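Chapter 2
Reading a Match Report

A match report tells people who won, how, and what the result means for both sides. Many readers already know the score when they start. They want the order of events, the names, and some idea of whether the result was fair.

Take the meeting between Zasinville and Stirnness in November, played before 2000 people. Stirnness scored first from a corner. Zasinville drew level in minute 43 and won the match with a header late in the second half. Keerthana Sundaram covered it for the local paper in 700 words. Her first paragraph gave the score, the winning goal, and the fact that Stirnness had dropped into the bottom two. The first goal of the match did not appear until her fourth paragraph. 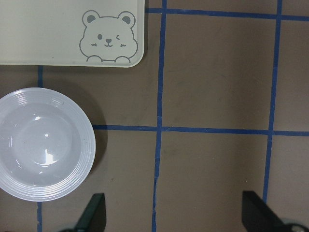
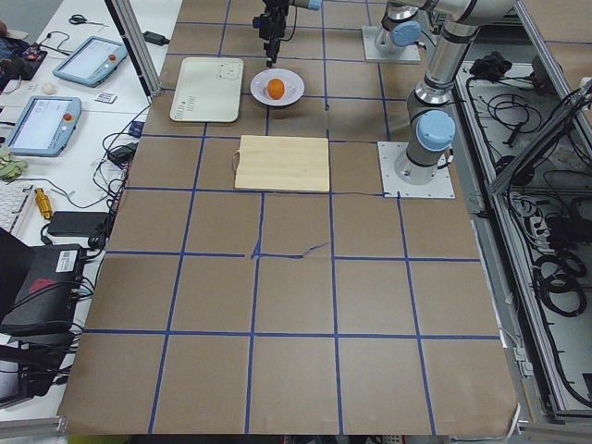 This order is common in newspaper work. The result comes first, then the moment that decided it, then the rest of the match in whatever space is left. An editor who needs to shorten the piece can cut from the bottom.

A report written during play is built differently. Sundaram sent most of her text before the final whistle and added the opening when the game was over. Reporters call this a running report. Its middle section often follows the clock, and it may spend several lines on a missed chance that later turned out to matter very little.

Section 2.1 covers the opening paragraph. Section 2.2 deals with disputed decisions, using the penalty Urby was refused at Naidu. Keep a recent report from your own local paper at hand, as the exercises in both sections refer to it.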